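DRURSTEAD MAKERS' SOCIETY
Minutes of the September meeting, held at the Hägglund workshop, Drurstead

Present: 23 members and guests. Apologies were taken at the door and are in the attendance book.

1. Minutes of the last meeting
Agreed, with one correction: the bench saw is on loan to us until spring and has not been given to us. Signed by the chair.

2. Matters arising
The new door code is working. Anyone still using the old key should hand it in, please. The leak over the timber rack has been looked at twice and we are waiting for a price.

3. Open day at Trarach
This took up most of the evening and rightly so! Four of us went over to Trarach for their open day and came back full of it. The secretary was one of the four, so please forgive the length of this item.

Visitors were taken round in small groups, starting with the store room and ending at the two-armed table, where everyone got stuck and had to be moved on. Trarach have put a lot of time into getting a pair of arms to deal with ordinary household things, the sort you would find on any kitchen table, and they are very open about what is hard. Our guide said a smooth round object can take longer to get right than a heavy one. We had plenty of questions and she answered every one of them, including the daft ones.
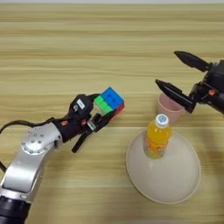 What struck all of us was how near you could stand and how much there was to look at. A member who spent years fitting conveyors said he had never seen grippers handle such a mixed lot of things on one surface, with a puzzle cube next to the cup and plate. He was pleased to see a cable he could follow with his eye – most of what he used to work on was boxed in. Another member liked the silvery casing on the arm and asked whether it could be copied in sheet metal. The guide thought not, but would enjoy seeing us try.

Questions from the floor:
Could we build something like it? A much simpler one, yes. The meeting was keen.
Does it need a special table? The guide had said a steady one matters more than a special one.
Are children welcome? Yes, with an adult, and they got the best places at the front.
Will there be another open day? Trarach hope to hold one in the spring.

Action: secretary to write and thank Trarach, and to ask whether they would bring something smaller to us one evening.

4. Arm kit
Following on from item 3, it was proposed that we buy a small one-armed kit from Grikis. The price quoted is 2499 including the gripper but not the power supply. There was a lively talk about whether this was too much for a first go. Agreed to ask Grikis about a second-hand kit before spending anything, and to look at the younger members' bench as a possible home for it.
Action: workshop lead to ring Grikis and report back.

5. Any other business
The glue cupboard needs a clear-out. The kettle has been replaced. Some 4 metres of oak offcuts are free to whoever collects them first.

Meeting closed at 9.15 pm. Next meeting in October, same place, doors at 7 pm.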